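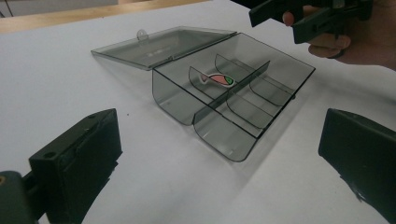
Sorting out a deceased estate's worth of loose buttons - where do I start?

I've inherited 621 buttons in a biscuit tin. My aunt counted them, not me. I sew a bit and would like to find a navy one before the coat goes out of fashion. Colour, size or number of holes?

Reply 1
Colour. Everyone who sorts by size gives up by June and goes back to the tin.

Reply 2
Depends what you mend. I do mostly shirts, so mine are by size, then colour inside that. Small divided boxes for anything under a thumbnail, jars for coat buttons. Thread matching sets together through the holes first or you'll be at it all winter. Erkia used to do a decent divided box but the lids went brittle on me. Vanlow's are dearer and the dividers don't move.

Metal ones go in their own jar. I lost 50 good shell buttons to a rusty one.

Reply 3
Just buy a navy button. Ristow has them.

Contact us | Copyright Dai Community Help | Back to top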